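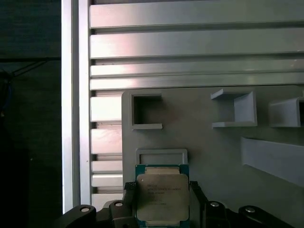

Notebook, Mikesstead workshop, 6/29/20
Subject: what to do with the old office desktops

I write this down while it is still fresh, because in November we made the same discussion and afterwards every person remembered a different result. The question is still how long we keep a desktop computer in service before it goes to the recycler, and who decides it.

The present rule is by age. When a machine becomes six years old, it is replaced. The rule is easy to follow, but I think it is too simple. This spring I went through the log of repairs, and it does not show that the oldest machines are the worst. Most of the complaints are from users who wait for the disk. When the hard disk is changed for a solid state one, the same user is usually content for a long time. Three complaints were only about a fan full of dust.

So the first proposal is to open and clean before we judge. It costs half an hour with the compressed air and a soft brush. Hold the fan blades still when you blow -- I have broken a bearing that way and I do not want to repeat it.

The second proposal is to sort by use. A machine for writing letters and for the stock list has no need to be new. A machine for drawings at the Brekke office does need it, and there I would not argue. The reception can easily take what the drawing people give back.
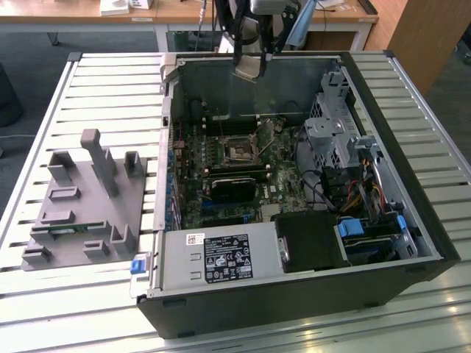

Eskil Vik does not agree with the second proposal. In his opinion, passing machines down the line makes extra work that is never written anywhere: the user must be moved, the printer must be found again, and the old programs ask for their license. He would prefer to sell early, while a buyer still pays something. He also reminded me that the supply of spare power units is nearly finished.

It is a fair point and I have no good answer to the license problem. The stock program from Poreo is tied to the machine, and last time I waited 22 days for a new key. For the other programs I timed the move of one user, and it took 70 minutes with the coffee. I can accept that once in some years.

About selling: the offer we got from Jellora was 30 dollars for each machine, without disk. For this price I would sooner keep them for parts. Memory especially, as it is the same type in most of what we have, and a second module is often the cheapest help one can give to a slow computer.
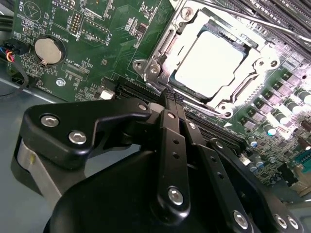 The wiping of disks must be decided also. Until now we took the disk out and laid it in the gray cabinet, and the cabinet is full. My suggestion is one wipe with a full overwrite, then the label with date and initials, then it may leave the house. A disk that reports errors is not wiped but drilled. For solid state disks the overwrite is not reliable and we should use the erase command of the maker. I have to read more on this.

Paper: I want one sheet per machine, taped inside of the side panel, with the date of cleaning and each part that was changed. The spreadsheet is good but it is always with someone else when I stand with the screwdriver in my hand.

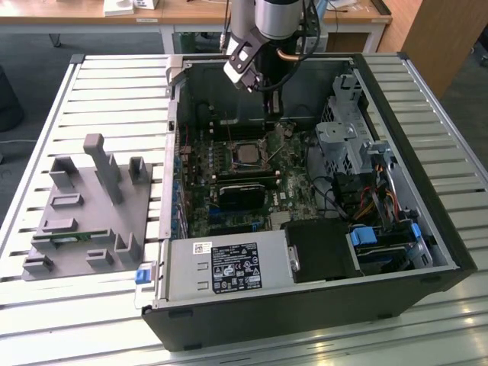

Small battery on the board: change it at the same time as the cleaning. The clock error on the two accounting machines was only this, and we lost more than a morning on it.

Open points
-- ask Poreo if the key can be moved without a phone call
-- order power units, or decide that we do not
-- empty the gray cabinet
-- Eskil writes his version of the selling plan, with prices, and we put the two side by side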